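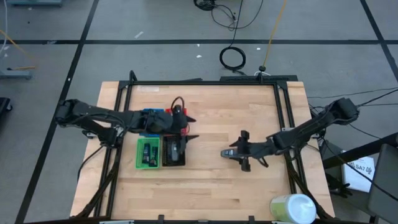
Since Monday I have been rewriting the part of Pinico that decides which arm may move first. The old planner treated the two arms as one big robot, and it needed up to 300 ms for every new plan. Now each arm plans alone and a small scheduler, which I call Volix, checks the paths against each other – much easier to debug.

The grasp code is still my weak point. For round things I take the width from the wrist camera and close the fingers slowly, with a limit of 30 on the current.
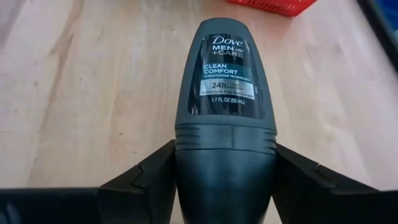 Deodorant bottle between the fingers, from the wrist camera.

Smooth surfaces like this one are difficult for my edge filter, so I lowered the threshold to 78. Next I want to log both arms with the same clock, and then I will put the code online.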